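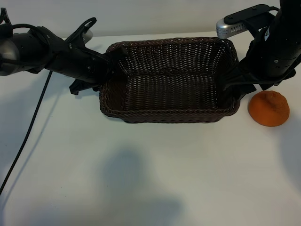 Let the packers teach the packing arms

I spent the better part of nine years on the hamper line at Fitzsimmons before my back had its say and I moved into the office, so I come to this subject with feelings. You should know that before you read on. When the company signed with Bunderow for the two-armed packing benches, I was one of the people muttering into a mug in the lunch room.

I've softened a fair bit. A bench is a slow and rather earnest thing to watch. It takes its basket at both ends, the way my mum used to carry a roast to the table, and then there's the fruit to be dealt with, and fruit is the hard part. A tin of shortbread is the same tin every time. An orange is its own colour and its own shape, and some of them come in a bit flat on one side and wrinkled near the top, and a person with a few seasons behind her knows without thinking which way round to sit it so the customer sees the good side.

That knowledge belongs to somebody. It's my whole argument, really, and I'll try to get to it without too many detours.

In the lead-up to last Christmas we sent out 1,850 hampers from the Sukgate shed. Roughly 300 of those went through the benches, and the rest went through hands. You could be forgiven for thinking the benches hardly matter yet, but what changed on the floor had very little to do with the count. Corey Prendergast, who has run the line longer than anyone, stopped packing for most of the season. She stood at the benches instead, showing them how, over and over, and putting things right when they went wrong. She went home just as tired as before, she told me, only in the head instead of the shoulders. She rather liked it. She was also paid exactly what she'd been paid for packing, and there I think we've got it wrong.

If a person spends her day teaching, she ought to be on a teacher's rate. We'd pay a trainer from outside without blinking – and we did, when the Flarov label printers came in, and those took an afternoon to learn.

Vilém Štefanec, our operations manager and a decent man, put the other side to me over a sandwich. The benches take the reaching and the twisting, he said, and that alone is worth something to a worker. I agree with him. I'd have given a good deal for it at forty-five, and my physio would have had a quieter few years. But a lighter job isn't a favour you pay for out of your own wages, and I don't believe he'd see it that way if it were his job being made lighter.

There's the company to think about as well, in the old sense of the word. Our line used to be 7 people elbow to elbow, gossiping about their kids and arguing over the radio. Last season it was 4 on the line and the others spread out among the benches, each a good few metres from the next. You can't tell a decent story over that distance. I'd push a couple of benches together tomorrow if they let me, and I've offered to bring the measuring tape.

The roster for next season gets talked over in January. I'll be asking for a proper job title for the people who teach the benches, the rate to go with it, and a say in where the things are put. Corey has promised to come along, and she's a good deal louder than I am.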